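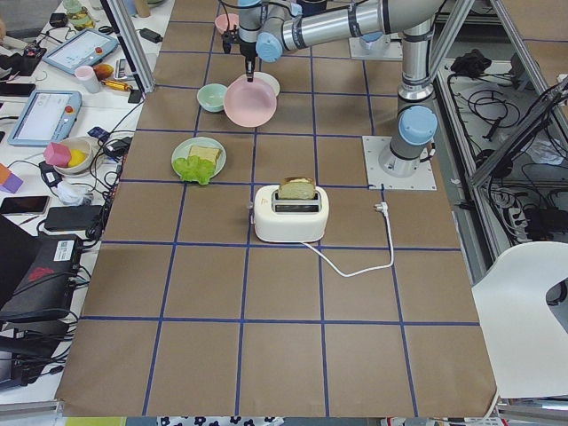

Rounding numbers, the quick way

Need this for homework tonight? OK, fast version.

Find the place you're rounding to. Tens, hundreds, whatever. Underline that digit. Now look at the digit right after it — only that one.

4 or less: underlined digit stays the same.
5 or more: it goes up by one.

Everything after turns into zeros. Done.

Try 763.

To the nearest ten: underline the 6. Next digit is 3, so the 6 stays. 760.

To the nearest hundred: underline the 7. Next digit is 6, so up it goes. 800. Start from 763 again, dont use the 760. Rounding twice gets you wrong answers sooner or later (try 447 to the nearest hundred both ways).

What about a 9? 38 to the nearest ten is 40, easy. But 996 to the nearest ten — the 9 goes up to 10, so you carry, same as in adding. Carry again. 1000.

Decimals work the same way, exept you drop the extra digits after the point. 2.37 to the nearest tenth is 2.4.

Practice: round 651, 85 and 1,249 to the nearest hundred.

Answers: 700, 100, 1,200.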